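Two hands, one operator: Conholm lab opens its teaching sessions

CONHOLM, Monday, December 29, 2025

A pair of black robotic hands in Conholm spent the fall learning to do things most of us stopped thinking about in kindergarten, and they are getting good at it. The team at Ristidlow has now logged 2,032 demonstrations, every one of them performed by a human operator working the hands by remote control, and in February it will let the public come in and have a go.

The project is called Tai. An operator pulls on a pair of thin sensor gloves, wiggles each finger through a short calibration, and the robot's fingers follow along. Whatever the operator does gets recorded: joint angles, camera views, the lot. The recordings then go into training, where the software tries to work out how to do the same job without anyone in the gloves.

"You feel clumsy for ten minutes and then your brain just takes over," said Idrisa Makokha, who leads the demonstration work and has worn the gloves more than anyone else on the team. "I catch myself reaching for my coffee with the robot. It's a wonderful feeling and also a good way to lose a mug!"

The current set of tasks is all tabletop work with small objects. Some of it is plain pick and place, but the ones the team gets excited about need both hands at once: passing something across, turning it over, holding it steady on one side while the other side finds a better grip.

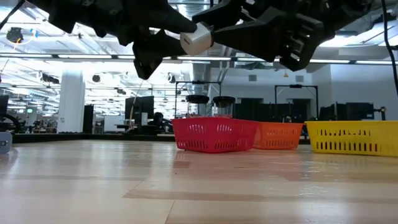 Handovers are the hard part, Makokha said. Let go too early and the object drops. Hang on too long and the two hands end up in a tug of war. Operators sort this out by instinct, mostly by watching, and that instinct is exactly what the team wants to capture. Of the demonstrations recorded so far, 178 are handovers, and Makokha would like a lot more of them, including the messy ones where the operator fumbles and recovers.

That is where visitors come in (and I have already put my name down). New people move differently. They pinch where an old hand would scoop, they hesitate, they try odd angles, and all of it gives the software a wider range of examples to learn from. Sessions will last 2 hours, with 6 people in each group, and no experience is needed. Gloves come in several sizes.

Recordings from the sessions will be stored with Cleltska, the project's data partner, with names left out. Sign-up is at the Ristidlow front desk or through the Tai project page, and places for the first session are going fast.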